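Vokance Side Dish Recipes: Data Card

Summary
The Vokance collection holds home recipes for vegetable and grain side dishes, written in American English. It is maintained by Farzana Mughal and Emese Veres.

Contents
Each record contains a title, an ingredient list, numbered steps, a serving count and a cooking method. Methods fall into 17 categories, including roasted, braised, grilled and slow cooker. Most recipes serve four.

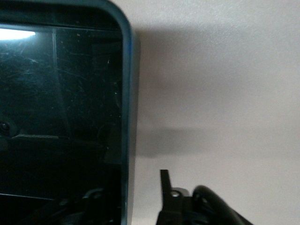
Phone in a dark teal-blue case, screen off.

Sources
Recipes were contributed by members of the Ledel and Kozma cooking clubs, who agreed in writing to their release. Contributor names have been removed. Personal notes remain where they affect the method, such as a preferred pan size or a substitute for buttermilk.
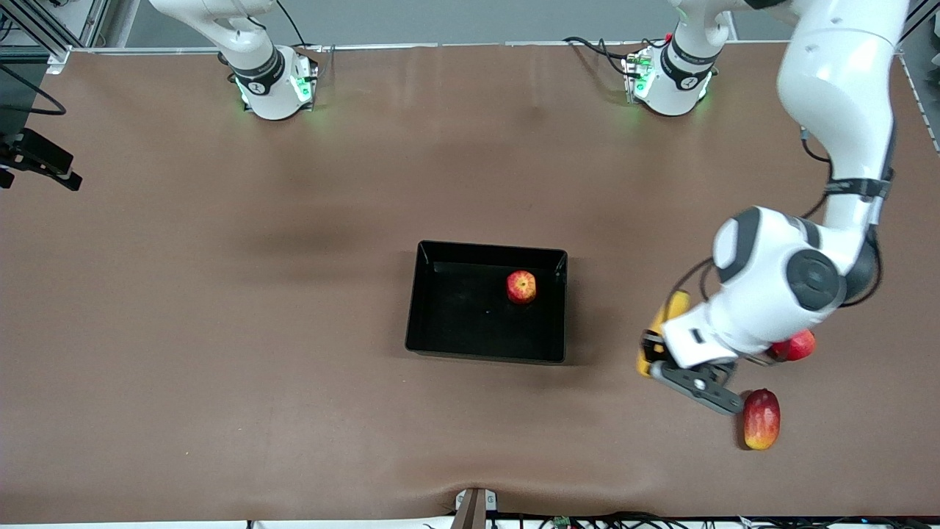 Known Limitations
Oven temperatures are given in Fahrenheit only. Holiday dishes submitted in December are overrepresented. Allergen fields were completed by contributors and must not be relied upon for medical purposes. More than 10 records lack a cooking time.

Corrections
Requests should state the record title and the field concerned.

Last revised: Wednesday, April 2, 2025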